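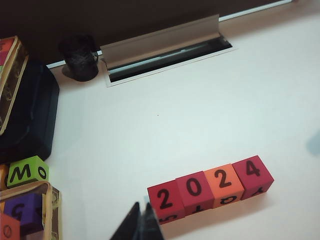

The year on the white desk. The last 2 is a shade more orange.

The Year on the Desk
A short story

My sister's boy left his cubes with me when they moved to Lornthorpe. They were foam, the kind made for small children, with a letter on one side and a number on another and sometimes a little drawing with the word for it printed underneath. He was too old for them by then. My sister said to give them away, and I said I would, and I put the bag in the bottom of the closet behind the vacuum.

I worked from home that year. I checked invoices for a company called Birum, which sold parts for pumps. The invoices came in overnight and I went through them in the morning, and when one did not agree with its order I wrote to the warehouse and waited. Most of the job was waiting. I had a white desk with a slot at the back for the cords, and the slot had a metal flap that I left up, as it pinched the charger when it was down.

One morning in March the warehouse took a long time to answer. The invoice said 3,231 gaskets and the order said 693. I drank my coffee. I went to the closet to get a new bulb for the hall and came back with the bag.

I tipped it out on the desk and turned the cubes over. I was only going to see if any were missing. Then I found a 2 and a 0 and set them next to each other, and after that I wanted the rest. The second 2 was hard to find. The only one left was more orange than the others, and I used it. I put the 4 on the end and pushed them together until they touched. Then I opened my mail and wrote the date at the top of my notes, March 26, 2024, and it looked right, the screen and the desk saying the same thing.

The warehouse wrote back in the afternoon. The order was correct and the invoice was wrong.

I left the year where it was. It took up room I could have used for my elbow, and I learned to keep my elbow somewhere else. When my sister called I told her about it. She asked why I still had the cubes. I said I was getting to it.

"He used to build a street with those," she said. "Do you remember? Everything had a place. The tree went on the corner by the bakery."

I did not remember a bakery. I remembered stepping on cubes in the dark at her old apartment, which did not hurt, being foam, but made me think I had stepped on something alive.

"Which one is the tree?" I said.

"It's on one of the red ones. I don't know. Look."

I said I would look, and we talked about her new kitchen. The counter had come in the wrong color and the store, Flikano, wanted her to keep it for a discount. She was thinking of keeping it. She said the house was too quiet and the boy did not like the school bus. Then she had to go.

I looked that evening. I picked up the cubes one at a time and turned each one all the way around before I put it down again.
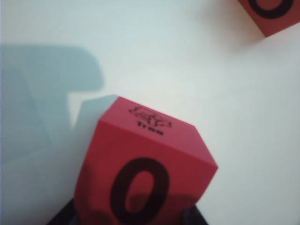
It was a plain little tree, an outlined top on a short trunk, what anybody would draw if you asked for a tree and gave them five seconds. I held it a while. I tried to see the street, with the corner and the bakery. I thought the bakery must have been one of the others, with a cake on it or a loaf, and I went through them again and there was nothing like that. He must have just decided.

I took the desk lamp over to the floor by the window and I sat down and made a street. I was not good at it. I made two straight rows with a gap between them, and that was a street, and then I put the tree at the end, where I supposed a corner would be. I looked at it from above and then I lay down on my side and looked along it. From down there it was better. The light from the lamp came in between the cubes and made the floor look long.

In the morning I had a stiff neck and 71 invoices. I stepped over the street to get to the desk.

I called my sister at lunch and asked if the boy was there. He was home with a cold. She put him on, and he breathed into the phone and waited for me to say something.

"I found the tree," I said. "Where does the bakery go?"

He was quiet so long that I thought he had handed the phone back.

"Is the tree on the corner?" he said.

"I think so."

"Then it's across from the tree. It's the blue one. But you have to leave room for the truck."

"How much room?"

"Like a hand," he said.

I got down on the floor with the phone against my shoulder. I found a blue one. I put my hand flat beside the tree and set the blue cube down on the other side of it.

"Okay," I said. "What's next to the bakery?"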